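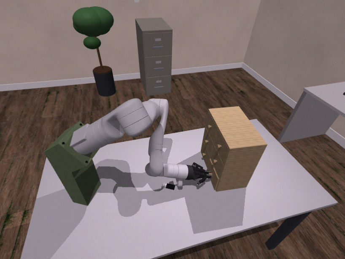
How a robot arm gets its examples

A robot arm has motors, joints and a gripper. A gripper is the part that does the job of a hand. None of these parts knows what a drawer is. To pull a drawer open, the arm needs a list of instructions telling each motor how far to turn and when. There are two common ways to get that list.

The first way is for a person to write it. This works well when nothing ever moves. A machine that puts caps on bottles can repeat the same motion all day, provided each bottle arrives in the same spot. Move the bottle two inches to the left and the written list is wrong.

The second way is to collect examples and let a computer program find the pattern in them. A program of this kind is called a learning system. The Saklow project uses the second way, and this page covers the part that comes before any learning is done.

What counts as an example

One example is a recording of one try at a job, from start to finish. In the Saklow project a recording is called a run. Each run stores two kinds of information, side by side:

What the arm could sense. This includes camera pictures and the angle of every joint.
What the arm was told to do next. This includes how each joint should turn and whether the gripper should open or close.

The two are matched by time. If the pictures and the commands slip out of step, even by a little, the run teaches the wrong thing. It would be like learning to catch from a video in which the sound of the ball arrives before the throw.

Why use a pretend room

The arm on this page is not made of metal. It exists inside a simulator, a computer program that works out how objects move, bump and cast shadows. The chest of drawers, the table and the floor are in there too. A person steers the arm from a desk using a hand controller, and the simulator shows the result on a screen.

A simulator has some practical advantages. Nothing can be broken. The room can be put back exactly as it was by pressing one key. It also has a serious drawback: the real world has dust, sticky drawers and worn-out screws, and a simulator only has these if somebody adds them. Runs from a simulator are often mixed with runs from real arms for this reason. 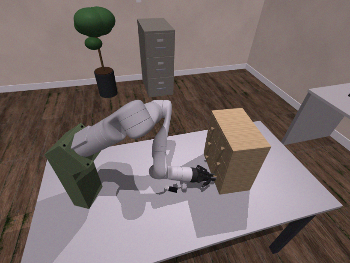 Ottoline's question was whether the computer could just make up all the examples by itself, given that the room is made up anyway. Partly, yes. A program can copy a good run and change it slightly, for instance by shifting the chest and bending the path of the arm to match. The copies still need a person's run to start from, and each one has to be replayed to check that the job gets done. Many fail the check and are thrown away.

Same job, many ways

Suppose every run began with the chest in the same place. The learning system might work out that the answer is always "move to this spot," and pay no attention to the pictures at all. It would do fine until the chest was moved.

So things are changed between runs. The chest may be turned. The light may come from another side, which moves the shadows. Small objects may be put down in new places. The people steering also take different paths, and that is useful – a slow, careful approach and a quick one are both worth having.

The first Saklow set was finished in June and holds 3497 runs. Of these, 777 were recorded with small objects on the table. Another 400 were set aside and never shown to the learning system. They are used later as a test, because a test made of examples the system has already seen does not measure much.

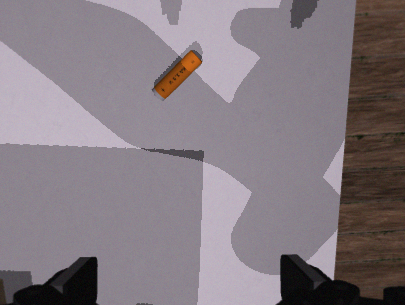 Pelupessy
03/02/2020

Labels

A run on its own is only pictures and numbers. Each one also gets a label, a short line of plain words such as "open the bottom drawer" or "pick up the battery." The label says what the person was trying to do. A second mark says whether the try worked.

Failed tries are kept, in a separate folder. A gripper that closes too early and misses can be a helpful example of what a miss looks like, as long as it is marked as a miss. A failed run with a "worked" mark on it is the worst kind, and checking for these takes up a good part of the day.

Words to know

Gripper: the part of a robot that takes hold of things.
Joint: a place where the arm can bend or turn.
Run: one recorded try at a job.
Simulator: a program that imitates a place and how things move in it.
Label: the words that say what a run is for.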